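Cunden's kitchen arm gets new cable ties and a better morning routine

I stopped by the Cunden workshop in October to see how the kitchen arm was getting on after its spell of dropped connections, and I ended up staying most of the afternoon (there was coffee). Wen-hsiung Tseng looks after the cell, and he had already tracked the trouble to a connector at the wrist. The cable was getting tugged every time the last joint rolled over — not hard, just often.

So he reseated the plug, moved one tie and gave the cable more slack. Then came the slow part, bringing the fingers down to the rim of a plate at a crawl to check the height.

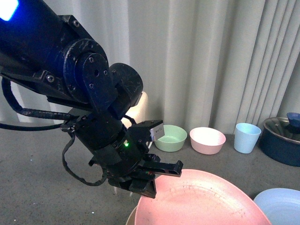
What changed in the setup

The wrist now gets a look-over every 40 hours of running, mostly plugs and screws. Fault code 1023, the one that kept stopping the arm, has its own page in the log, and Wen-hsiung wants it to stay short! He also slowed the final approach over dishes to 2 centimeters a second. I thought that sounded painfully slow until I watched it, and now I'd probably go slower.

The dish layout gets checked too. Bowls and cups go back along the curtain before each run, and the toaster has its own place in the counter layout, with a bowl to one side and a cup to the other. Toast is the job everybody at Cunden asks me about, and I can see why — a slice standing up out of the slot leaves plenty to grab, but it's a lot easier to crush than a plate.

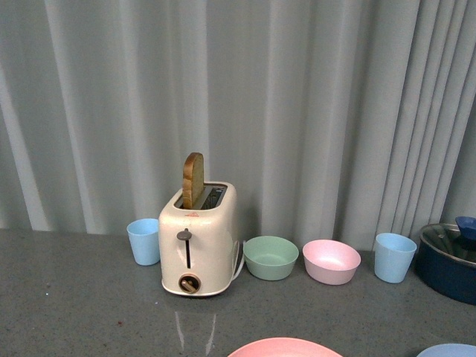 Casteo Shop News, No. 7

Next up is a spare wrist cable from Skakix, which Wen-hsiung would like on the shelf before he tries longer runs. I'm hoping to go back for that. The folks at Petchrat have asked for a copy of his checklist, and he's typing it up now.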